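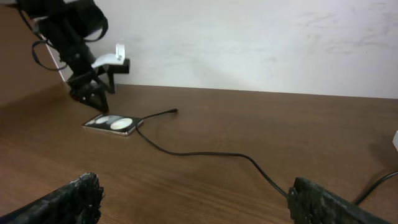
Xavier is a pair of robot arms on a wooden table, which Efua Nartey and I have been building since December in one corner of Stindside, our shared workshop. We receive many of the same questions from other members and from people who found our parts list, so I have collected the answers on one page. Most of the questions are about cables, and I understand why. A charging cable like the one on our table, lying in a long S with the phone at one end of it, is a more difficult object than the phone itself. The phone keeps its shape when you touch it and the cable does not. If your question is missing, please write it in the notebook at the workshop, or send it to me by the Plornel message board. I answer slowly but I answer.

Hạnh Phan

What can Xavier do at present?

It can pick up small things, turn them, pass them from one gripper to the other and put them down again. It can pull a plug out of a phone on good days. It can put a plug in only when one of us is driving the arms by hand, and also then it is slow. Everything with cloth we have stopped for the moment.

Is it autonomous?

Partly. We drive the arms ourselves to record a task, and after this we train on the recordings and let the arms try alone. The arms repeat quite well what they have seen often. When something lies in an unusual place they become hesitant, and sometimes one gripper closes on air beside the object. We have 2,417 recordings now, but many of the early ones are not useful, as we moved the table afterwards and changed the finger pads.

How much did it cost?

I prefer not to give one total, for the reason that many parts were second-hand or were already in the workshop, and the total would make you too optimistic. The motors are the largest part of the cost, by far. After them come the power supplies and the cameras. The printed parts are cheap if you don't count the failed ones. Please plan for spare motors from the beginning. We did not, and we waited a long time for one elbow.

Why two arms and not one good arm?

We asked ourselves the same. With one arm, you must fix the object to the table for nearly every interesting task. You cannot open a box, unscrew a lid or take a cable out of anything when the object slides away. We began with one arm and a small vice, and we spent more time on the vice than on the arm. With two, one holds and the other works. The price of it is that they can hit each other, and they do.

How do you stop the arms from hitting each other?

There are three measures. In Imov, the control program which Efua wrote, each arm has its own region and there is a shared region in the middle. Inside the shared region the speed is limited. The second measure is a current limit on every motor, so if an arm meets something hard it gives up early. The third measure is a person with a hand on the stop button. Please do not remove the third one when the first two are working well. I removed it once and we printed a new finger the same evening.

For handing over an object there is a rule which we found late. The giving arm must stand completely still before the receiving arm comes closer than 7 cm. When both are moving, the small errors of both are added together, and the object is turned or pushed out. When only one is moving the handover is much calmer. It looks boring to the visitors, but it saves fingers. 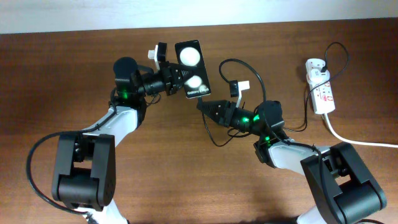
The receiving arm then closes slowly, waits for one second, and only after the wait does the giving arm open. In the beginning we had no waiting time and the object fell quite often. Put a folded towel on the table while you are learning this part.

What are the finger pads made from?

We tried several things, and I cannot say that we are finished. Smooth rubber was good for boxes and bad for anything shiny. Foam was gentle but it was torn after a short time. A rough, bumpy surface is what we like most at the moment. It becomes ugly very quickly with dust and old glue, and it still grips. Clean it with a damp cloth and let it dry well. Do not use the strong cleaner from the metal bench, it makes the surface hard.

Whatever you choose, change both pads of one gripper at the same time. With one old pad and one new pad the object rotates a little when the gripper closes.

Where do you place the cameras?

One is near each gripper and one looks down at the table from above. The camera near the gripper should see both fingertips in the bottom corners of its view. If you can see only one finger, the mount has turned and you must correct it before you record anything. The brackets are printed from light plastic, and their screws become loose from the vibration. I check them every time before we start. It takes a minute, and once I did not do it and lost 34 recordings.

For the overhead camera we advise a stand which does not touch the table. Our first stand was clamped to the table edge, and when the arms stopped suddenly the view was shaking.

Does the light matter?

Yes, more than we believed. We began beside a window, and recordings from the morning and from the late afternoon looked like two different rooms. Soft light from above is the best. A plain wall behind the table helps also. Ours has some grey smudges and they have done no harm, but I would take away posters, shelves and everything which other people like to move.

How do you guide the cables of the arms?

With a loop at each moving joint, larger than you think necessary. Fold the arm to its smallest position, then stretch it to its longest, and look at the loop in both. It should never be tight and it should never reach the gripper. On the straight links we hold the cable close with straps. A loop which is too large can catch on the other arm, and this happened to us in the second week. If you must choose, it is easier to repair a cable that was caught than a connector that was pulled out of a motor again and again.

Power and data should go separately for as long as possible. For a while we had strange errors from one wrist and we replaced the motor, which was healthy. The fault was in a data cable pressed under a screw.

May the power strip lie on the table?

Ours does, at the back corner where the arms do not work. It is convenient, you can reach it without going on your knees. It must be outside the reach of both arms, measured with the arms fully stretched and not only in the positions you plan to use. Keep drinks on a different table. If children visit your workshop, I would mount the strip under the table edge or on the wall.

Do you use your own phone for the tests?

Only with the gripper force set low, and not for the first tries of a new task. For these we take a piece of wood cut to the same size. It is lighter than a phone, so you should expect to adjust again when you change to the true object. Charging plugs are small and cheap, and you will bend some of them. Collect old cables from friends.

Why does my arm drop slowly when it is holding something?

Probably the shoulder motor is too warm, or the current limit is too low. Touch the housing carefully with the back of your finger. Our shoulders reach around 39 degrees in a normal session and this is no problem. If it is so hot that you want to take your finger away, stop and let it rest. If the motor is cool and the arm still sinks, raise the limit in small steps. Look also at the weight of what you added to the wrist. Each bracket is light, but it is at the far end of the arm and the shoulder feels it.

What do the green lights mean?

They are on the motor boards. A steady green means that the board has power and nothing more than that. I say this as several people have thought that it means the arm is ready. Whether the arm is ready you can see only in Imov, on the first screen, where every joint should have a value. If a joint shows a line in place of a value, switch off everything, push in the connectors from the base towards the gripper, and start again in this order.

Can I have the files?

The printed parts and the wiring plan, yes. Ask me on the Plornel board and tell me which motors you have, as the elbow exists in two versions which do not fit together. Imov is Efua's work and she wants to clean it before she gives it to others. She has no date for it and please don't press her.

Can I come and try it?

Members of Stindside can try it when one of us is in the workshop, usually after 6 in the evening. Tie back long hair, take off scarves and loose bracelets, and keep your hands outside the shared region when the arms have power. The first exercise is always the same: pick up the piece of wood with the left arm, give it to the right arm, put it down. Most people need several tries, and the depth is difficult when you look only at the screen. Look at the table directly for the first ones.

What comes next?

A better wrist, with less play in the last joint. Putting in the plug needs a precision which our present wrist does not have, and more recordings will not repair this. Efua has drawn a new part and we are printing the second version of it now. When it is tested I will add the files to the list, and correct the answer about the brackets, as the screw size will change.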